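Write down the grip before you write down the score

I love a good grasping benchmark. Give me a table of success rates and I'm happy for an evening. So when Gönül Değirmenci posted her results on the Waver set in April, 482 trials with bolts and pins, I read every line, and then I read the two pages of rules she'd put in front of them. Those two pages are the best thing our corner of robotics has produced in a long while!

Her rules are plain. Say how the part was presented. Say where on the part the fingers closed. Say what counts as a hold and for how long (she uses 5 seconds). Publish the failures in the same file as everything else. Most of us do one of these, maybe two on a good day, and then wonder why a result of 80 percent at Holroyd becomes 69 at Verkedard with the same policy.

Devendra Negi has argued with me that simulation makes this kind of record-keeping unnecessary — the simulator already knows where everything is. Sure it does! But the reader doesn't, and a log that only the simulator can read isn't a standard.

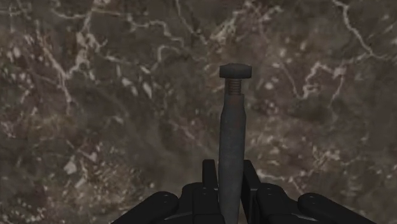

Take a bolt gripped low on the shank, head up. A grip near the head is a different task, with different leverage and a different way of slipping, yet both usually land in the table as "bolt, success." One extra column would fix it. I'd add another for the background, too, given how much a busy stone pattern can ask of a vision model compared with flat gray.

We've started doing this at Simier, and old runs are going back in with the columns filled wherever we can fill them. It's slow — I'm enjoying it far more than I expected to.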